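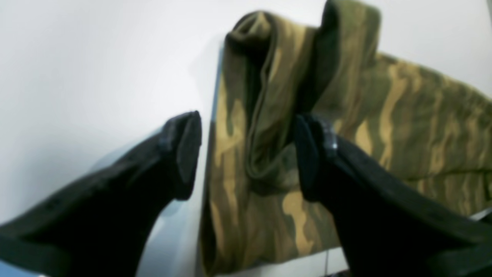 Acabei de ler "Os Meses de Jena", uma coletânea de ensaios que saiu em novembro pela Sinstead. Vou deixar umas notas aqui, em vários posts.

São 9 ensaios. O mais curto tem duas páginas, o mais longo passa das 50. A autora foi para Jena com uma bolsa de tradução e ficou mais tempo do que previa. O livro trata desse tempo a mais.

O primeiro ensaio é sobre aprender a telefonar noutra língua. Ela escrevia as frases num papel antes de ligar para o senhorio — e perdia-se à primeira pergunta que não estava no papel. Foi o que li mais depressa.

O segundo e o terceiro são mais fracos. Repetem a mesma visita ao arquivo da cidade, com as mesmas cartas. Um editor mais teimoso teria juntado os dois. 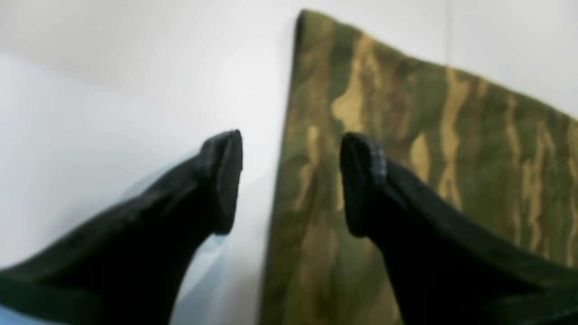
As duas pontas da garra, quase encostadas.

O quarto chama-se "Kingi" e é sobre um cão que ela passeava para uma vizinha. Não acontece quase nada. Ela descreve o percurso, o frio, as conversas à porta do prédio. No fim a vizinha muda-se e o cão vai com ela.

Os ensaios sobre a mãe estão a meio do livro. A mãe manda-lhe recortes de jornal pelo correio, sem carta a acompanhar. Ela guarda-os todos e só os lê anos depois. Gostei de não haver reconciliação no fim.

Sobre a escrita: frases curtas, poucos adjetivos, muita data e muito preço. Às vezes cansa. No ensaio das rendas resulta muito bem, com a conta de 810 euros que ela não sabe como pagar.

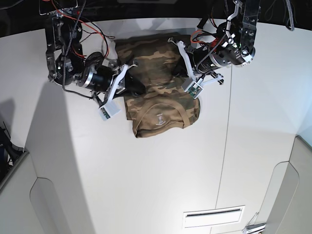

EDIÇÃO E ONDE COMPRAR

Capa mole, papel bom, letra um bocado pequena. Encontrei 2 gralhas, ambas no último ensaio. As notas ficaram todas no fim do volume e obrigam a andar para trás e para a frente.

Comprei o meu na Skikbridge, que ainda tinha exemplares na mesa da entrada. Também aceitam encomendas por email. Não vi edição digital.

Se só lerem um, leiam o do telefone. Se lerem dois, juntem "Kingi". O último, sobre o regresso a casa, pede que se tenha lido o resto.

A seguir vou pegar num romance da mesma editora. Quando acabar, escrevo.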